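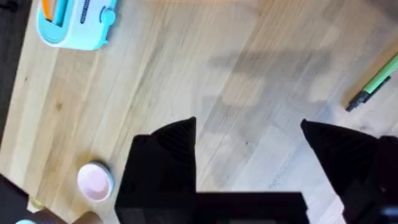
*Wrist view over the oak-toned tabletop: open gripper, toy toaster at upper left, pale pink bowl, green and black marker.*

# Tabletop cell: purchasing and budget FAQ

Maintained by Kuo-hua Yeh. Prices last checked March 2022.

### What does one cell cost?

The arm is quoted separately by Gritura. Everything else (gripper, wrist camera, mount, cabling, table and props) comes to $2,742 per cell before tax. Shipping is not included.

### Which line item is most often missed?

The wrist camera mount. The Nuta gripper ships with a bare flange plate and no camera bracket. Order the bracket on the same purchase order, or it will arrive on its own lead time.

### How much should I set aside for gripper fingers?

Fingers are consumables. Budget for 3 pairs per cell per year. Pointed fingers handle thin items such as markers well but wear at the tip first. Replace them when the tips no longer meet evenly.

### Do I need a special table?

No. A butcher-block top is fine if it is flat and does not flex when the arm stops. Avoid gloss finishes – reflections cost more time in camera setup than the table saves in price.

### Can I buy props from a toy store?

Yes. Toy kitchen items, small bowls and markers are all acceptable. Buy duplicates at the start, as toy lines get discontinued and a close match is not a match. Charge props to supplies, not equipment.

### Is lighting included?

No. The arm and gripper throw a shadow over the work area with most ceiling fixtures. Two diffuse side lights from Stevine add $880. Run the cell under room light for a week before ordering them; some rooms do not need them.

### What is the lead time?

Around 15 weeks for the arm. All other parts are normally in stock. Orders placed after November fall into the next budget year.

### Should we lease?

Lai offers a lease on the arm only. It makes sense for a short project. For anything longer than two years, purchase is cheaper, and the lease terms do not allow third-party grippers without written approval.

### Who signs off?

Send the quote and a floor plan showing the table position to Lok-yiu Lu. Quotes without a floor plan are returned.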